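Went to the open day at the Brostero automation lab in Wornport today. Thread with notes, mostly on the handheld gripper station, because that's the part I went for. I work on end-of-line packing, so read everything below with that bias.

Format first. Doors at nine, short talk, then stations you could walk between freely. No booking needed for the stations. You did need closed shoes, which was in the fine print of the invitation and caught several people at the desk.

The talk was on how they moved from teach-pendant programming to learning from demonstration for small mixed items. Slides were plain. One slide of results, one of failures. The failures slide stayed up longer, and I took more notes from it.

Their stated problem: a kitting line with 424 different items, most of them household goods, most of them ordered in small lots. Writing a grasp routine for each was taking longer than the items stayed in the catalog.

So they collect demonstrations. A person holds a gripper in each hand and does the task the way they would do it anyway. The recorded motion and the camera view go into training. The arm comes in later.

They had nearly 2000 demonstrations for the station I watched. I asked how many got thrown out. The answer was "a fair share of the early ones," without a figure. Most of the rejects were tracking losses, where someone turned too fast or blocked the view with their own sleeve.

Station list, for anyone going in March when they run the next one: palletizing cell, bin picking, the handheld gripper table, and a mobile base with a lift column. The palletizing cell is a standard one and you can skip it if you have seen one before.

Bin picking was running Tejada, their in-house grasp planner. It was picking mixed bottles and boxes out of a deep tote. Decent on boxes. On bottles lying against the wall of the tote it kept choosing approaches it could not reach, then replanning. The pause is long enough that you notice it.

I asked whether the planner knows about the tote walls. It does, but as a fixed model, and the totes flex when full. They are working on measuring the walls per tote. I have the same issue at work and have never solved it cheaply either.

The mobile base was parked for most of the morning. Battery swap, then a network problem. It ran one lap before lunch. No opinion.

On to the handheld table. The software side is called Enard. It handles recording, time sync between the two grippers, and a replay view where you can scrub through a demonstration and mark where a grasp starts and ends.

Time sync got more attention than I expected. With one gripper you can live with a small offset. With two hands working on the same object, an offset means the left hand appears to let go before the right hand has arrived. The model then learns to drop things.

Their fix is a short sync gesture at the start of every recording. Both jaws close and open together, three times — the software lines up the closures. Takes a moment, and the operator does it without thinking by the end of a shift.

The tasks on the table were ordinary objects from the catalog. Small dishes, lids, containers, things that go inside other things. They pick tasks where the position matters but the force is low, since the grippers record jaw opening and not contact force.

I asked about that last point. Without force data, how does the policy know how hard to close? It doesn't directly. It learns a jaw opening that is slightly smaller than the object and lets the padding take up the rest.

Which means the padding is part of the system. Change it and the learned opening is wrong by the difference. They keep the same padding on the handheld tool and on the arm, and they replace both at the same time.

Wear is the awkward part. Padding scuffs and compresses with use. They told me they compared runs made with fresh pads and with old ones, and the old ones slipped more on smooth plastic. No surprise, but I was glad someone had bothered to run it.

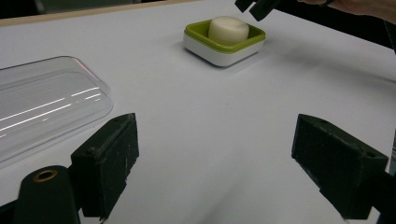
Small round objects in shallow dishes are harder than they look. The jaws have to come down on either side without touching the rim, and the clearance sets how far you can open. Too wide and you hit the dish. Too narrow and you land on top of the object.

A human corrects for this halfway down without noticing. Those corrections are the useful part of the recording. They said a demonstration that goes perfectly straight teaches less than one with a small visible adjustment in it. I believe that, but would like to see it tested properly.

Clear plastic is the other known weak spot. It shows up in the camera mainly as reflections, and the reflections move when the camera moves. With the camera riding on the tool, they move constantly. They want as many transparent parts in the training set as they can get for that reason.

I asked if they had tried polarizing filters. They had. It cut the glare and also cut the light, so exposure went up and the fast motions blurred. They dropped it and spent the effort on the lighting over the tables.

White tables, by the way, throughout. My own preference is mid gray, as white objects on white give you very little edge to work with. Their argument is that customers have white tables. Hard to argue with.

Visitors could try the tool after the break. There was a line. Two goes each. My first was poor: I gripped the handle like a drill and steered from the shoulder. The advice was to rest the elbow and move from the wrist, and the second go was better.

Weight is fine for a few minutes. I would not want to do a full day with it. Their operators rotate between recording and labeling, with the labeling done seated. Sensible, and something to put in your staffing estimate if you are pricing a setup like this.

On cost: they would not give a price for the tool, only said that the housing is printed and the fasteners are standard. Labor is the larger number anyway. Anyone planning a project should budget for people and labeling before hardware.

The transfer demo came last. An arm ran a policy trained only on handheld data, placing items into trays. It worked on most attempts while I was standing there. The failures were all of one kind: approach good, close slightly early, object nudged sideways.

To their credit they left the failures in and did not reset the arm until it had given up by itself. The retry behavior is weak. It repeats the same motion from nearly the same start and gets nearly the same result.

I asked what a retry looks like in the training data. There are few. Operators rarely fumble, and when they do they often stop and start a new recording. They have now told operators to keep going after a miss and fix it on camera.

That may have been the most practical thing I heard all day. If you collect your own data, leave the recoveries in. I am going to change our own instructions on this tomorrow.

Questions I didn't get a clear answer to: how they handle left-handed operators, how often the cameras need recalibration, and what happens to the learned motions when the arm cannot reach a pose that a person can. The last one was "we filter those," with no detail on how.

Also unclear is cycle time. The arm ran noticeably slower than the people at the tables. For kitting in small lots that may be acceptable. For my line it would not be, by a wide margin. They did say they can speed up the free-space moves and leave the grasp itself alone.

Practical notes. Parking is behind the building, entrance on the rail side. Coffee was available, lunch was not. The shop floor is loud near the palletizing cell, so stand away from it if you want to ask anyone anything.

Overall worth the trip if you work with mixed small items. Less so if you run one product at high speed. The handheld station alone was enough for me — I would go back for it once they have the force sensing version, which is planned but has no date.

Slides are supposed to go out by email to everyone who signed in. I will add the failures slide here if they permit sharing. Replies are open if you were there and saw the mobile base do more than one lap.

October 26, 2022

Contact | Terms | Copyright 2022, all posts belong to their author | Back to top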